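I'd been bugging the kitchen lead at Mamano for a chat since July, and she finally gave me half an hour on a Monday, before the lunch rush, with a coffee she never got to finish. She cooks for the staff at Zastholm (40 lunches a day, and a soup everybody has opinions on), and since spring she's shared her dish corner with a two-armed robot from Jovura.

"I was ready to hate it," she told me. "I've been washing dishes since I was 11!"

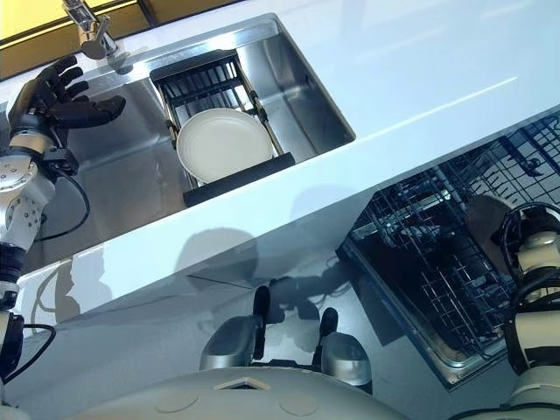
What bugged her most was the pace. She can clear a sink in 8 minutes, and the robot, well, can't. So she quit waiting on it. She leaves it the plates and bowls and goes off to chop onions, and she says her hands haven't cracked once this winter.

Has anyone lost hours over it? I had to ask. "No, and I got that in writing," she said. Her part-timer still works the same shifts, only now he's on salads, and he's getting pretty good (his words were "way better than pretty good"). 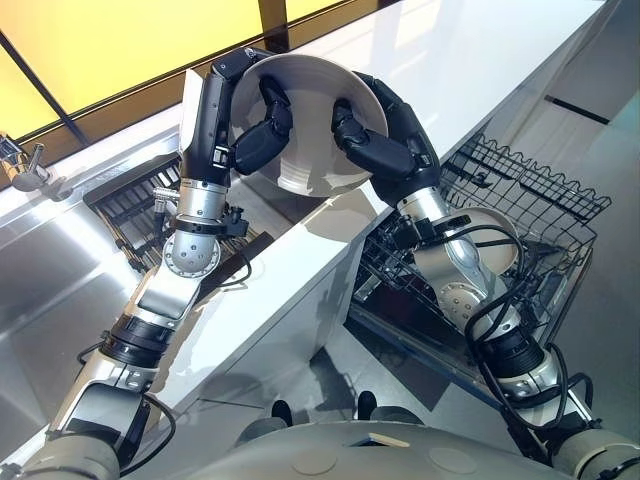 She does miss the company, though. "Two people at a sink, you talk. You hear about the divorce, the new puppy, all of it." These days they save that for the prep table, and she's asked for a second stool.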